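Support > Bench Trials > Gripper Comparison FAQ

Gripper comparison trial: frequently asked questions

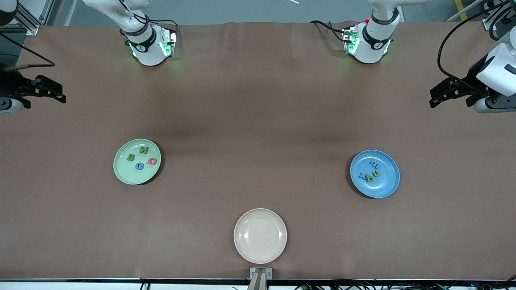
Two-arm bench with foam letters on the left and right plates and the cream plate empty.

Maintained by Deming Duan. Send corrections to Karabo Ngcobo before Friday's bench slot.

What is being compared?

Two sets of two-finger jaws, the Namton and the Premaver, on the same pair of arms. The arms, controller settings and operator stay fixed within a session. Only the jaws and the matching width calibration change.

Why foam letters?

They are light, they compress, and their outlines differ a lot. A "C" gives the jaws an open side. A "B" has holes but no open side. An "x" can be pinched across the middle or by one leg, and the two grasps fail in different ways. Hard blocks were used in the first round and both jaw sets picked them without trouble, so the results could not be told apart.

What is the task?

Move letters from the two side plates to the center plate, one at a time. The right arm works the mint-green plate and the left arm works the blue plate. Left and right are the robot's, so they are reversed when you stand at the front of the table. Most labeling errors in the log come from this.

What counts as a successful pick?

The letter leaves the plate, stays in the jaws during transfer, and comes to rest fully inside the rim of the center plate. A letter leaning on the rim is logged as a partial. A letter that drops and is picked again is logged as a retry, with the first attempt kept as a failure.

How many attempts does each letter get?

Three. After the third failure the operator removes the letter by hand and the run continues.

How many picks are in the current data set?

617, counting both jaw sets. Runs stopped by a controller fault are left out of this number and kept in a separate sheet.

Do both arms move at the same time?

Not in the scored runs. Both need the space over the center plate, and the interlock in the Venter controller makes one wait for the other. Waiting time would then end up in the cycle time. Alternating runs are scored; simultaneous runs are recorded for reference only.

What closing force is used?

Force level 4 on both jaw sets. Level 7 was tried and dropped. It folded the thin letters, and a folded letter often sprang out when the jaws opened.

Does the tablecloth affect the results?

Slightly. A plate can shift if a fingertip pushes down on its rim. Check plate positions against the template between runs and smooth the cloth before replacing them. Do not tape the plates down, as the earlier data was taken without tape.

Can I turn a letter that is lying at a bad angle?

No. Letters are placed at whatever angle the placement sheet gives, including sideways. Reorienting one by hand voids the run.

Do I need to recalibrate after changing jaws?

Yes. Run the width calibration on each arm, then a dry close with nothing between the fingers. If the reported width is not zero, reseat the jaws and repeat. Also move each arm through its full reach once and watch the cables for snagging.

Which jaw set is better?

No final answer yet. The Premaver jaws have fewer drops in transfer. The Namton jaws are better at getting under a letter that lies flat against the plate. Letters near a rim are hard for both.

Where do the results go?

Into the Stultley folder, one sheet per session. Enter the jaw set, arm, letter, attempt number and outcome. Leave the comments column blank unless something stopped the run.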